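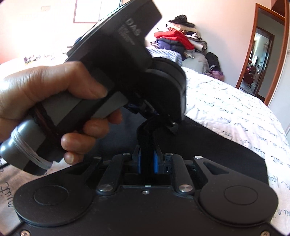
The gripper in hand, with the black strap held between the two blue pads.

Fixing a gripper that closes but won't hold

A hand-held gripper with a slipping jaw is a sneaky fault. The levers move, the pads come together, everything looks right from the operator's side, and then whatever you picked up slides out halfway through the lift. I lost a whole afternoon of recordings to this in November. We had 1154 takes in the folder, and when I went back through them 277 had a slip in them somewhere. The good news is that the repair is quick once you know where to look, and I really enjoy this job! It's a lovely little mechanism to get to know.

These steps are for a two-jaw, hand-operated gripper with a pinned lever linkage and soft pads. I wrote them while working on the Clastura project, but I've used the same order on other tools of this kind.

What you'll need

A small screwdriver that fits your screw heads properly
Lint-free cloth and isopropyl alcohol
A strip of thin fabric strap, as long as your finger or a bit more
A paint pen or fine marker
A tray for small parts (a jar lid is fine)
Good light

Before you start

If your gripper has a powered drive, switch it off and unplug it, then wait for any status light to go out. Keep your fingertips out of the linkage the whole time. The levers cross each other as the jaw closes, and the gap between two of them will pinch hard enough to leave a blood blister. Ask me how I know. If someone is helping you, only one person works the handle, and that person says "closing" out loud first.

Step 1. Do the strap test

Open the jaw, lay the fabric strap between the pads and close on it with your normal grip. Now pull the strap gently, straight out. A healthy jaw holds on and the strap goes tight. A faulty one lets it creep. Pull it to the left, then to the right, and write down which direction gives way first.

Do this before you clean anything. I know the temptation to wipe the pads first, but then you won't know what was wrong.

Step 2. Check how the pads meet

Hold the tool up to a window with the jaw closed and nothing in it. Look along the line where the pads touch. A thin, even line is what you want. If you see light at the top and contact at the bottom, the pads are toeing in and only a sliver of each is doing any work. Mark the pad edge with your pen where the light shows through.

Step 3. Clean the pads

Dampen the cloth, wipe each pad from the back toward the front, and turn to a clean bit of cloth for each stroke. Let them dry fully. Repeat the strap test. On our tool this fixed the left-hand creep completely and did nothing for the right, so I had two faults on top of each other - worth remembering if your results don't make sense at first.

Do not sand the pads. It feels great for a day and then they shed crumbs into the linkage.

Step 4. Feel for play in the pivots

Close the jaw halfway. Take one lever between finger and thumb, keep the handle perfectly still and try to rock the lever sideways. Go pivot by pivot. A tiny bit of movement is normal. A click is not. Put a dot of paint beside any pivot that clicks.

Our clicker was on the right side. It had walked out just far enough that the arm could lean over as the jaw closed, and that lean was tipping the pad.

Step 5. Seat the pin

Work over the tray. Support the lever from behind and press the loose pin home with the flat of the screwdriver handle. Don't hammer it. If it goes in and stays flush, open and close the jaw twenty times and look again. If it has crept back out, the hole is worn and the lever needs replacing. Our spare came from Fundby and dropped straight in, though I had to ask twice for the right-hand version.

While you're there, check the screws near the linkage. Snug is enough. Overtightening can bow the base and bring back the very tilt you've just removed.

Step 6. Test it properly

Run the strap test again in all directions. Then pick up something dull and unbreakable over a bed or a folded blanket. I do 415 open-and-close cycles before I trust a repaired jaw, a number that comes from an old Dhillon checklist, and I've grown fond of it. Stop at any new noise.

If it still slips

Strap holds, real objects slip: try the same object clean and dry, then look for pad wear in the middle.
Strap slips only when you tilt the tool: go back to Step 4 and check the pivots in the tilted position.
Jaw won't close all the way: look in the opening under the pads for thread or lint. Tweezers, tool unplugged.
Pad spins in its housing: stop using it. A pad that comes off can take the object with it.

Keeping it from coming back

I now do the strap test at the start of every session and once after lunch. It takes less time than finding the charger. Pivots get checked every 2000 cycles or so, and I keep the paint dots on, so a pin that has moved shows up right away. For the Idham recordings we added a line to the session sheet for it: strap, left, right, initials.

Bad takes get a tag and stay in their own folder. Don't delete them - the ones where the slip starts slowly are really useful for working out which pad let go first.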